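4.2 Replacing the memory

The Kirkbridge accounting package needs at least 6 GB of memory once the client list passes 400 records. Check the amount fitted under System – Summary before ordering modules.

1. Close the package on every workstation and shut down the computer.
2. Unplug the power cord, then hold the power button for a few seconds.
3. Lay the tower on its side and take off the side panel.
4. Touch bare metal on the case before you handle any part.

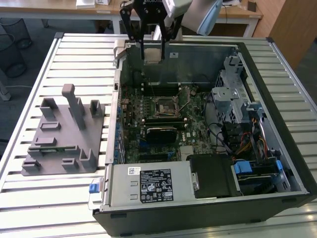
Figure 26. Tower on its side, side panel removed.

5. Open the clips at both ends of the slot and lift the old module straight up.
6. Line up the notch and press the new module down until the clips close.
7. Refit the panel, connect the cord and start the computer.

Caution: Do not force a module. If it will not seat, check the notch again.

Note: If the package opens with message 89, the license has to be confirmed again – see section 6. Your client records are not affected.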